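Werkstattbuch Bumberg, Juli

Freitag, Beginn 8:15. Mit Elikem an der Walze für die Indigoküpe weitergemacht. Der Ansatz von gestern stand über Nacht zugedeckt, Oberfläche kupfrig, darunter gelbgrün. pH mit Streifen gemessen, leicht über 10, so lassen. Temperatur im Bottich 29 Grad, für Wolle zu kalt. Heizband angeschlossen, bis 9:40 war der Ansatz auf 48.

Ausgangsmaterial: Wollstoff von Panum, Köper, ungefärbt, Posten 435. Laut Lieferschein vorgewaschen. Glaube ich nicht, das Wasser stand beim Netzen auf dem Stoff und zog erst nach dem zweiten Bad mit Netzmittel ein. Bitte beim nächsten Posten gleich mit Soda und Neutralseife vorwaschen, 40 Grad, nicht reiben. Adjoa hat die Menge dafür auf der Innenseite der Schranktür notiert.

Abgewogen: 900 g Stoff trocken, in drei Bahnen geteilt. Kennzeichnung mit Knoten im Baumwollfaden, ein bis drei, linke Webkante. Papieretiketten bleiben draußen, die vom letzten Mal kleben noch im Siebkorb.

Züge
Bahn 1: ein Zug, 20 Minuten, dann Luft.
Bahn 2: drei Züge zu je fünf Minuten, dazwischen jeweils lüften, bis kein Grün mehr zu sehen ist.
Bahn 3: sechs Züge zu je zwei Minuten, sonst wie Bahn 2.

Bahn 1 kam wolkig heraus, an der Falte deutlich heller. Der Stoff lag zu eng im Korb. Bahn 2 ist gleichmäßiger, nur an der Webkante ein schmaler heller Strich. Bahn 3 am tiefsten und am ruhigsten, reibt aber ab: weißes Läppchen nach zehn Strichen hellblau. Elikem meint, das gibt sich nach dem Essigbad. Ich würde trotzdem noch einmal spülen und am Montag neu reiben.

Um 11 kam Akua Fiadzo von Sisus wegen der Farbkarte. Sie will ein gedämpftes Blaugrau für die Sitzkissen, keinen Jeanston. Mit reinem Indigo auf Weiß kommen wir da nicht hin. Vorschlag von mir: Grundton mit wenig Galläpfeln und Eisen, dann ein bis zwei kurze Züge in der schwachen Küpe. Sie nimmt ein Muster davon mit, sobald es trocken ist. Streit über das Licht gab es auch wieder. Unter den Röhren sieht alles grüner aus als am Fenster, und in direkter Sonne verschwindet der halbe Farbunterschied. Wir beurteilen ab jetzt nur noch am Nordfenster, trockene Ware, eine Lage auf weißem Karton.
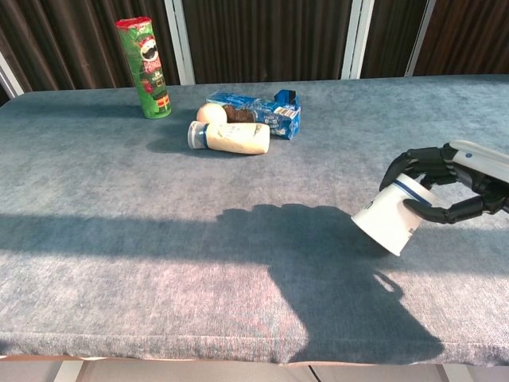
Blaugrauer Stoff auf dem Tisch, im Sonnenstreifen fast lavendel.

Nachmittags die Eisenprobe angesetzt. Gallapfelauszug durch das feine Tuch gegossen, Wollstreifen eine Stunde bei 60 Grad darin gelassen, ausgedrückt, dann ins Eisenbad. Eisensulfat 2 Prozent vom Trockengewicht. Nach vier Minuten schon recht dunkles Grau, nach acht zu dunkel. Das nächste Mal mit 1 Prozent anfangen und nach drei Minuten herausnehmen. Der Griff ist etwas härter geworden. Ob das vom Eisen kommt oder von der Temperatur, kann ich aus einem Streifen nicht sagen.

Küpe gegen 15 Uhr müde, Farbe eher blaugrün, Schaum fällt zusammen. Nachgeschärft nach Rezept Bezerra, halbe Menge, 45 Minuten Ruhe. Danach wieder gelbgrün. Kein weiterer Zug heute.

Nkrumah Frimpong hat angerufen, der neue Siebkorb kostet 66 Euro und hat die weitere Masche. Habe zugesagt. Der alte bleibt für Garn.

Offen:
Bahn 3 spülen, Reibprobe wiederholen.
Eisenprobe mit 1 Prozent, zwei Streifen, einer bei 60 und einer bei 45 Grad.
Lichtprobe am Südfenster aufhängen, halb abgedeckt, vier Wochen.
Kwabena Ackah fragen, ob das Heizband über das Wochenende am Regler bleiben darf.
pH-Streifen nachbestellen, in der Dose sind nur noch die breiten.

Schluss 16:50. Deckel drauf, Heizband vorerst aus.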